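Katene rally late, edge Clollside in 13 innings

May 2, 2021

TALLBY – Took them 13 innings and just about every arm in the bullpen, but Katene got it done Saturdays-style, on a bloop. Tassanee Hemmin dropped a soft single into short right with two outs in the bottom of the 13th and Katene walked off with a 5-4 win over Clollside in front of 3271 at Bandular Field.

It was the first walk-off of the year for Katene, who had lost their last four in a row and looked well on the way to a fifth.

"I got jammed," Hemmin said. "Broke the bat, felt it all the way up my elbow. I'll take it. I've hit balls a lot harder than that this week and had nothing to show."

She finished 3-for-6 with two RBIs. The other one came back in the third, a sacrifice fly to center that scored the first Katene run of the night.

Clollside led 4-1 going to the bottom of the eighth and had been in charge most of the way. Two runs in the first on a double down the line, another in the fourth on a wild pitch, one more in the seventh on back-to-back singles and a throw that sailed over the cutoff. Katene had three hits through seven. Not a lot going on.

Then the eighth. Leadoff walk, a single through the left side, a ground ball that should have been two but wasnt. The throw to first pulled the bag and one run came in. Next batter doubled off the base of the wall in left-center and two more scored. Tie game, one out, the place suddenly loud. Clollside went to the pen and got a strikeout and a pop-up to get out of it.

Manager Raquel Patrício said she had been close to pulling two of her starters before that inning started.

"I had the card in my hand," Patrício said. "We were flat. I wanted to get a couple of the kids some at bats and save some legs for tomorrow. Then we get the walk and I put the card back in my pocket."

Extra innings were mostly a pitching show. Clollside put a runner on third with one out in the 10th and again in the 12th and came away with nothing both times. The one in the 12th was the closest call of the game – a fly ball to medium right, runner tagging, and a one-hop throw to the plate that beat her by a step. Clollside argued. The call stood, and the bench got a warning from the home plate umpire.

Katene had their own chances. Bases loaded in the 11th, one out, and a line drive went straight to the third baseman, who stepped on the bag for the double play. Half the crowd was already on its feet.

The winning rally started with nobody on and two away. A hit batter, then a stolen base on the first pitch, no throw. Clollside chose to pitch to Hemmin with first base open and the count got to 2-2 before she fouled off three straight. The bloop came on the eighth pitch. The second baseman went back, the right fielder came in, and it fell between them with maybe a foot to spare.

"You have a base open there, sure," Patrício said when asked if she was surprised they went after Hemmin. "But the hitter behind her had two hits too. Pick your poison. I'd probably do the same thing."

Starter gave Katene five innings, three earned runs, six strikeouts, and left after 97 pitches. The bullpen took over from there and gave up one unearned run over eight innings. Six relievers. The last of them threw the final two frames and got the win, her second.

Patrício said two of the six will not be available for the rest of the series and a third is "day to day, let's say." She expects to call up an arm from the reserve squad before the next game but would not say who.

"We'll sort it out in the morning," she said. "I'm not doing roster moves at this hour."

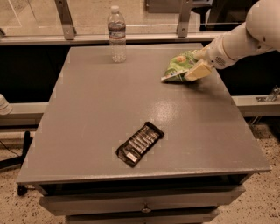 The win leaves Katene two games under .500 and three back of Clollside, who are still alone in second. Tallby area fans will remember that the two clubs played a long one last season as well, a 12-inning game that Clollside took on a squeeze bunt. Nine of the players in the lineup for that one were on the field again for this one.

Hemmin's hit was also number 159 of her career with the club, which moves her into third place on the team's all-time list, one ahead of her old hitting coach. She did not know about it until a reporter told her.

"Is that right? She's going to be mad," Hemmin said. "She told me in February I wouldn't get there until the summer. I owe her a phone call. Or she owes me one."

The next name up the list is a good way off, at 300 even, and Hemmin laughed when that was brought up. "Ask me in three years. Ask my knees in three years."

There was one injury. Katene's shortstop left in the ninth after jamming a finger on a headfirst slide into second. Patrício said it was taped up and that there was no sign of a break, but she will be looked at again before anyone decides on the next game. Her replacement handled four chances cleanly, one of them a backhand deep in the hole in the 12th that saved a hit and likely saved the game, and struck out twice at the plate.

Clollside's loss spoiled a very good outing from their starter, who took a two-hitter into the seventh and left after the leadoff walk in the eighth with a three run lead. Their cleanup hitter went 4-for-6 with a double and drove in two. They left 14 on base. Katene left 11.

Clollside's manager kept it short afterward. Said the club had plenty of chances to win it in nine, and that the play at the plate in the 12th was "a coin flip that went their way." No complaint filed, and none planned.

The game ran four hours and 22 minutes, the longest at Bandular Field since the park put in its new lights. The concession stands on the first base side shut after the ninth, the ones behind home stayed open through the 11th. A good number of people stuck it out to the end anyway, many of them moved down into the lower rows as the seats cleared out, and the club says anyone holding a ticket stub from the game can trade it in for half off a bleacher seat at any home date this month.

Same two teams again next, last game of the set. Katene have not named a starter. Clollside will go with their left-hander, who has not allowed a run in her last two times out and who beat Katene in the season opener, 3-0. Gates open one hour before first pitch. After that Katene go on the road for six, and Clollside head home for a week.

Notes: Katene's catcher caught all 13 innings and will get the next game off. The stolen base in the 13th was the team's first since the opening week. Clollside used every position player on their bench but one. The pregame ceremony for the Tallby youth league champions, put off once already on account of rain, was held before the first pitch and the kids stayed on to throw out foul balls between innings.

Line score: Clollside 4 runs, 12 hits, 2 errors. Katene 5 runs, 9 hits, 1 error.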